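Galesar brings its cream leather sofa, and a bit of tidying advice, to the Inddale showroom

Inddale, August 9, 2026 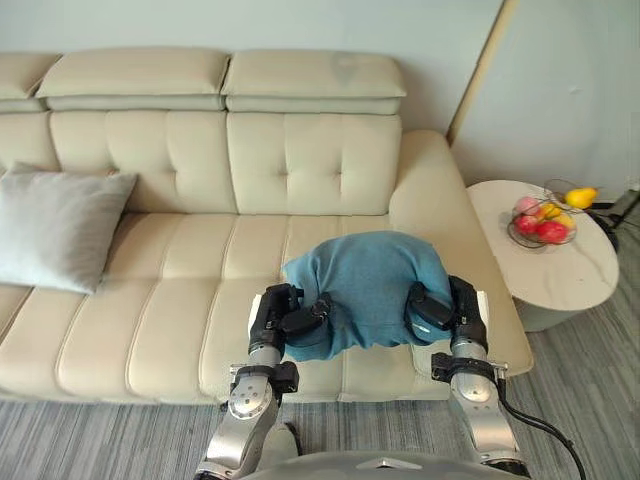 We have had a lovely response to our large leather sofa with the adjustable headrests, and after a good many letters and calls (thank you, we do read every one!) Galesar is delighted to say that it now has a proper home on the ground floor of our Inddale showroom, where you are welcome to sit on it for as long as you like.

The tufted back cushions and the deep channels along the seat are what most people mention first, and the rounded arms come a close second. Almost 60 households helped us try it out from March onwards, and what they asked for most was help with keeping a pale sofa nice when family life keeps landing on it, jumpers, blankets and all.

So we have put together a little care leaflet with our friends at Aigner, free from the till. Pick up stray clothes before you wipe, go gently along the seams with a soft cloth, and give the throw pillow a good plump while you are there.

The sofa comes in 2 lengths, with delivery by Jetach. Do drop in and say hello.

Galesar Press Desk, Inddale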